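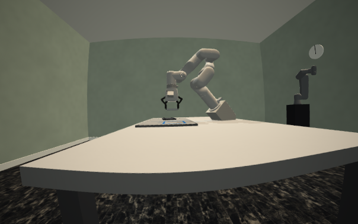
*The tabletop cell in Astenon, with the gripper held above the marked board. A second arm stands on its pedestal at the right.*

# Astenon - simulated workcell for gripper programming

Astenon is a simulation package for people who write and test programs for robotic arms. It comes with a finished room, a tabletop cell with one main arm and a two-finger gripper, and a set of boards and small parts to work on. You install it on a normal workstation, open the cell and send your first motion on the same afternoon.

The package is made by Kasprzak, a small software company in Erndale. We build robot cells for customers since many years, and Astenon started as the tool we used ourselves for checking pick positions before we went to the customer's floor. The present version is 3.

## What you get

The license includes:

- the Astenon application with the cell editor
- the base room, with table, main arm, gripper and second arm
- the Pridach task pack, with 192 prepared tasks
- a Python interface and a command line tool
- the manual, as PDF and as local web pages
- email support during the license term

Real hardware is not part of the package. If you already own an arm, please write to us with the exact model before you order, and we will tell you if a matching arm file exists.

## The cell

The main arm stands on a tilted base at the far end of the table, so the bigger part of the tabletop lies free in front of it. We chose this position after trying several others. It leaves space for a board, a tray or a fixture, and you can turn the view around the hand without the arm covering the work all the time.

The table, the walls and the floor are separate objects in the cell file. You can change their color, replace them or switch them off. The room is kept plain on purpose, but we left in a few things which are found in a real lab, like the wall clock. Customers who train vision models asked for a background with something in it, and they can exchange these objects between runs by script.

The second arm is a complete arm too and can be moved by its own program. In the standard cell it is parked. When you do not need it, set `second_arm: off` in the cell file and the simulation will run a little faster.

## The gripper

The gripper has two jointed fingers that open and close together. You can command it in two ways:

1. By width. You give the opening and the speed, and the fingers go there.
2. By force. The fingers close until the set force is reached or until the lower limit of travel.

Contact is calculated on the whole surface of the finger and not only at the tip. This matters with flat parts. A flat part lying on a board is difficult to take from above, and in many simulators it will either stick to the finger as if there was glue, or jump away at the first touch. We spent a lot of work on this point. The friction values for finger, part and board can be set one by one, and the manual has a chapter with starting values for common pairs of materials.

Please note that soft parts are not supported. Cables, cloth and foam can be shown as objects in the cell, but they will behave as stiff bodies.

## The Pridach task pack

Pridach is the collection of tasks which we deliver with every license. Most of them follow the same pattern: a part is placed on a marked board, the hand goes to a position above it, takes it and puts it down inside a target area. The tasks get harder step by step. In the early ones the part is always in the same place. Later the position and the turning angle change at every start, and in the last group the lighting changes also.

Each task is one text file. It contains the start position of the arm, the position of the parts, the target area and the condition for success. You can copy a file, change a few lines and save it under a new name. Your own tasks appear in the list together with ours.

After a run, Astenon writes a report with the result, the time and the path of the hand. The reports are plain CSV, so you can open them in any spreadsheet program.

## Cameras and recording

You can place virtual cameras anywhere in the room or fix them on the wrist. Every camera can save color images, depth and object masks. A wide lens setting is available for cameras standing close to the table.

The recording works without an open window, so it can run overnight on a server. With more than one camera please check your disk space first. The masks are small, but the depth files grow quickly.

## System requirements

- Windows or Linux, 64-bit
- dedicated graphics card
- 80 GB free disk space for the full installation
- Python, if you want to use the scripting interface

A smaller installation without the Pridach pack is possible. Choose "Custom" in the installer.

## Licenses

We offer 2 kinds of license. The single license is for one workstation and is tied to the machine. It can be moved to another machine from the account page. The floating license is for teams and needs a small license server inside your network. Schools and universities pay a lower price for both kinds.

Updates are free within the same main version. Owners of version 2 can upgrade at a reduced price until the end of September. Old cell files can be opened directly, but the friction values must be checked again, as the contact model has changed.

## Known limits

- The force reading at the wrist is noisy when both arms move at the same time.
- Very thin parts may sink a little into the board at large time steps. Use a smaller step for such tasks.
- The cell editor has no undo for deleted cameras - save before you delete.

## Ordering

Send us the kind of license, the number of seats and your billing address through the order form. You receive a quote in PDF and, after payment, the download link and the key. A trial key is available on request. It opens the full cell, but only the first group of Pridach tasks.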